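Urkumik 公開デモ記録データ
README

最終更新:12月5日

はじめに

Urkumik は、使い終わったデスクトップPCをロボットアームで分解する作業を記録したデータセットです。収録したのは Braltden の作業場で開いた公開デモの2日間。普段は静かな場所ですが、この日は通路までお客さんが入り、アームが動くたびに声が上がりました。あの空気のなかで録れたデータだと思うと、ファイルを開くだけで今も少しわくわくします。

もともとは見学会の配布資料に付ける短い説明のつもりでした。ところが当日、「記録はもらえるのか」と何人もの方に聞かれ、それならきちんと整えて出そう、ということになりました。分解ロボットに興味のある学生さん、リサイクルの現場の方、手首カメラの映像で何か試してみたい方、どなたでも歓迎です!

収録内容

・エピソード数:219
・作業対象:デスクトップPCのタワー型筐体
・作業の種類:10種(一覧は tasks.csv)
・視点:手首カメラ、固定カメラ
・同期データ:関節角、グリッパーの開度、操作者の入力
・注釈:作業名、開始と終了の時刻、成否、自由記述のメモ

成否の欄には success、fail、abort の3つの値が入ります。abort は操作者が自分で止めたもので、fail とは分けてあります。見学の方に説明するために途中で止めた回も abort に入っているため、学習に使うときはメモ欄も一緒に見てください。「質問対応で中断」と書いてあるのがそれです。

デモの進め方

会場では、操作者が遠隔でアームを動かす回と、来場者が操作する回を交互に行いました。来場者の回は operator 欄が guest になっています。

guest の回は動きがゆっくりで、迷いも多く、同じコネクタに何度も近づいては離れます。最初は別のフォルダーに分けるつもりだったのですが、見返しているうちに考えが変わりました。初めて触る人がどこで手を止めるのか、どの角度から覗き込もうとするのか、こんなにはっきり残っている記録はなかなかありません。消さずに全部入れました。

いちばん盛り上がったのは、メモリーの取り外しに初めて挑戦した方の回です(エピソード番号24)。両側の爪を開いてから持ち上げるだけなのに、爪の片方がどうしても倒れない。後ろで見ていた方たちが小声で「もう少し右」と言い始め、最後は拍手になりました。音声は収録していないので、拍手は残っていません。惜しい!

作業の流れ

各エピソードは次の順で記録しています。作業の種類によって、途中から始まるものもあります。

1. 準備
筐体を作業台に寝かせ、側面のカバーを外します。ここは人が行い、記録には含みません。ケーブルの状態は毎回変えています。束ねたままの回もあれば、わざと手前に垂らした回もあります。

2. 接近
アームが待機位置から筐体の上へ移動します。手首カメラの映像はここから始まります。接近の速さは操作者まかせで、統一していません。

3. 確認
対象の部品を手首カメラの視野に入れ、操作者が作業名を読み上げてから手を動かします。電源ユニットのラベルやメモリースロットの並びなど、目印になるものが多く映る段階で、来場者の方にも画面が人気でした。ドライブベイの白いプラグから伸びる赤・黄・黒の線は、初めて見る方にも「これを避ければいいんですね」とすぐ伝わります。

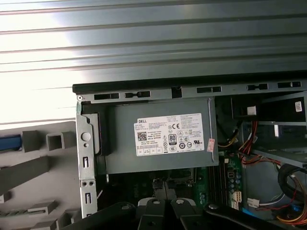
4. 操作
コネクタを抜く、部品をつかむ、持ち上げるなど、作業の本体です。グリッパーの開度が変わり始めた時刻を開始点としています。

5. 退避
部品をトレイに置き、アームを待機位置へ戻します。退避の途中で記録が切れているエピソードには、truncated の印が付いています。

ファイル構成

episodes/ エピソードごとの映像と同期データ
tasks.csv 作業の種類の一覧
notes.csv 成否とメモ
calib/ カメラの校正値
tools/ 読み込みと再生のスクリプト

まずは tools の play.py にエピソード番号を渡して、1本再生してみてください。映像と関節角のグラフが並んで動きます。会場でモニターに出していたのも同じ画面です。

既知の問題

・金属面の反射で手首カメラの露出が揺れることがあります。補正はかけていません。
・アームが低い姿勢のとき、グリッパーが対象の部品を隠します。固定カメラの映像と併せて使うのがおすすめです。
・筐体の機種は偏っています。別の機種でどこまで通用するかは、まだ試していません。
・notes.csv のメモは日本語と英語が混ざっています。書いた人の癖がそのまま残っていて、読み物としても結構楽しいです。

プライバシー

来場者の顔が固定カメラに入った部分はぼかしてあります。guest の回に操作者の氏名や所属は記録していません。見落としに気づいた方は、エピソード番号を添えてお知らせください。該当箇所を優先して直します。

利用条件

研究と教育の目的であれば自由に使えます。再配布のときはこの README を一緒に入れてください。論文や発表で使った場合は、Urkumik の名前とバージョンを書いていただけるとうれしいです。

謝辞と今後

操作装置は Urley、作業台と筐体の手配は Rahman の協力によるものです。次の公開デモは3月に同じ作業場で予定しています。今度はねじ外しにも挑戦するつもりで、工具の持ち替えをどう記録するか検討中です。「こんな作業を見てみたい」という希望も受け付けていますので、リポジトリの要望欄に書き込んでください。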